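The stop that only one arm heard

Yvonne Greenwood would like it known that nobody was hurt. She says so before I have my notebook open, and again when the tea arrives, and I understand why. I also point out that in the garden where her robot went wrong there was nobody to hurt. The garden exists in software.

"Yes, well," she says. "The bit of code that went wrong doesn't know that."

Greenwood runs testing at Arnemholm, which has spent a good while telling councils and retirement villages that a two-armed machine called Rollach will soon be lifting pots, picking up after the grandkids and generally saving people's backs. I have been to two of the launches. There were canapés at both and a working robot at neither, so when I heard in January that the company had paused its program over a safety fault, my first question was whether there had been much of a program to pause.

There had, she says. It was mostly virtual. Rollach does its learning in a simulator called Clitus, licensed from a firm named Dimitrov, which builds houses and yards inside a computer and lets robots loose in them. The arms practise on plants, balls and whatever else gets left on a lawn. A person drives them remotely for the first lot of attempts and then the software has a go by itself.

"The job that caught us out was about the dullest one we had," Greenwood says. "Potted plant on a stepping stone. Get both hands to it, lift it, set it down somewhere else. You'd give that to a kid."
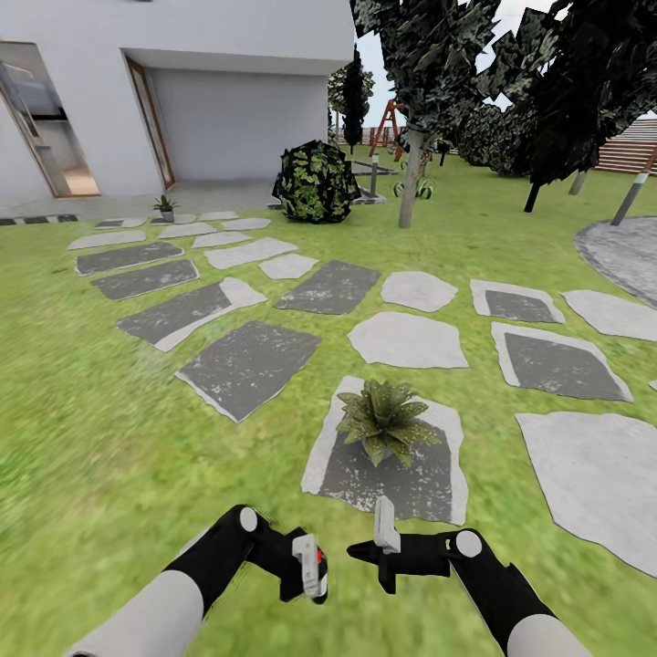

"You need both hands because the leaves get in the way," she goes on. "One gripper on its own tends to come in at a bad angle and tip the pot. So you bring them in from either side and close together, gently, and if either hand feels more push than it should, everything stops. Both arms. That's the rule. It's written on the first page of the safety case."

What happened is that everything didn't stop. When the right gripper met more resistance than it was allowed, it halted and sent a message for the left to do the same. If the left arm happened to be in the middle of receiving a new position from the operator, it took the position first and threw the stop away. Then it kept closing on a plant that the other hand was now holding still.

I ask how long it kept closing for.

"Until it got where it had been told to go."

So, indefinitely.

"Until it got where it had been told to go," she says again, and has some of her tea.

Passing marks

I could forgive a bug. Software has them, and a simulator is the right place to find one. What I find harder to swallow is how long this one sat there being counted as a success.

Arnemholm had 3324 recorded attempts at two-handed tasks by the time anyone went looking. Each was scored automatically. The scoring asked whether the object had ended up where it was meant to be, and whether it was upright if that mattered. It didn't ask how hard the object had been squeezed along the way. A virtual succulent does not bruise, and a virtual pot in Clitus, at least as Arnemholm had it set up, does not crack. Both can be crushed to any degree you like and be put down looking perfect.

Greenwood's team went back through the force records for every attempt. In 36 of them the stop had been sent and ignored. Of those, all but 5 had been marked as passes.

"I know how it sounds," she says.

It sounds like a driving school that tests whether you reached the shops.

She doesn't laugh, though she doesn't argue with it either. The forces were being recorded the whole time, she says. They were in a file. The file was kept in case it was wanted for tuning the motors, and as far as she can tell no person had opened it since the recording was switched on.

"We had a number that went up every week, and people liked the number. I liked the number. I put it on slides."

Did anyone ask what was in it?

"The board asked when it would hit a hundred per cent."

The ball

It was a ball that gave the thing away. Balls are part of the tidy-up routine, and they're awkward for a simulator in a way that pots aren't, because they're round and supposed to have some give, and when you squash one from two sides the software has to work out where it wants to go. Usually it wants to go somewhere else. One of the operators, driving the arms late in the afternoon with the plant work finished for the day, had a ball leave the grip so fast that it cleared the hedge.

Everyone thought it was funny. The clip went around the office. It was two days before someone asked how hard you'd need to pinch a ball to get it over a hedge, and whether the arms were allowed to pinch anything that hard.

"They weren't," says Greenwood. "Nowhere near."

I put it to her that the whole safety case for a machine meant to work around elderly people was rescued by a joke. She thinks for a bit.

"I'd say it was rescued by the person who asked the second question. But I'll grant you we didn't have a process for it."

After that they drove ball after ball in close, watching from the gripper's own viewpoint with the force readings up on a second screen, trying to make it happen on purpose. It took most of a week. The fault needed the stop and the new position to land in nearly the same instant, and a person trying to bring that about is worse at it than a person who isn't.

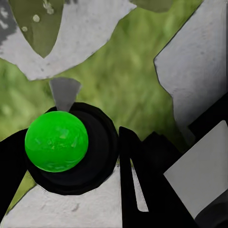 Dimitrov sees the matter differently. In a written reply to my questions the firm said that Clitus delivers messages in the order the customer's software asks for them, that Arnemholm's software had given position updates a higher priority than stops, and that a limit on gripping force has always been available in the settings. It had been left off. The reply added that the simulator "is not a substitute for hardware validation", a phrase I have now seen in the small print of every simulator I've ever looked at, and in the large print of none.

Greenwood has read the reply. She says it's accurate.

"We set the priority. It was done early on, when the arms felt laggy to drive, and somebody bumped the position messages up so they'd feel smoother. It worked. They did feel smoother. And the stop was sitting in the same queue, which it never should have been."

Who did the bumping?

"It was signed off by my section," she says. "So you can put me down for that."

I have put her down for that, and I'll say she's the first person in this industry who has offered.

What about the real one?

My main reason for driving out there was to find out whether the same software had ever been run on a physical Rollach. The company's public notice was slippery on the point. It said the fault "was identified in a simulated environment", and that could mean several things.

The answer is yes. The same control software ran on the hardware in the workshop for 3 months. Greenwood says the physical arms have a separate cut-out in the wrist that doesn't go through the queue at all, and she is confident it would have tripped. I ask if it ever did.

"Not that we've got a record of."

Because it was never needed, or because it wasn't recorded?

"The cut-out didn't log," she says. "It does now. I can't tell you about before."

It's the sort of answer I'd expect a press office to keep out of my reach, and I give her credit for it. All the same, it means that for that stretch the company was relying on a device it believed would work, behind a device that sometimes didn't, and was keeping notes on neither. The workshop machine was only ever run behind a fence, she says, with the people on the other side of it. I've seen the fence. It's a decent fence.

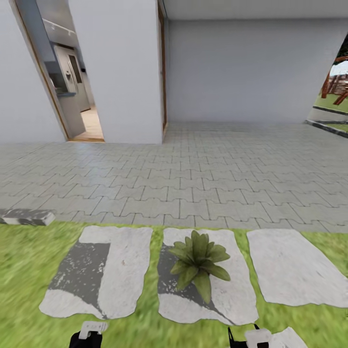

What has changed

Stops now travel on their own line and can't be queued behind anything. If either arm goes quiet for longer than it should, the other one stops as well, whether or not it has been told to. The arms feel a bit laggy again, and the operators have complained.

The force limit in Clitus is switched on. An attempt that goes over it is a fail, even if the plant ends up dead centre on the right stone. When the old attempts were rescored under that rule the famous number dropped, and Greenwood won't tell me how far. She says the new figure will be published when the rerun is finished. I asked for a date and was given "when it's finished".

They have also built what she calls a nuisance test, in which the simulator deliberately fires a stop at the worst moment it can find, over and over, overnight, with plants and balls and two-handed lifts of every sort. I asked why that wasn't there from the start. It had been on the list, she said, under the heading of later.

There's still no one from outside looking at any of it. The people who wrote the fault are checking the fix, using a simulator whose maker says not to rely on it. Greenwood says she has asked for money for an independent review and expects to get it. I asked whether Rollach would go near a retirement village before that review was done.

"Not if it's up to me," she said.

I asked if it was up to her. She said she'd have to check.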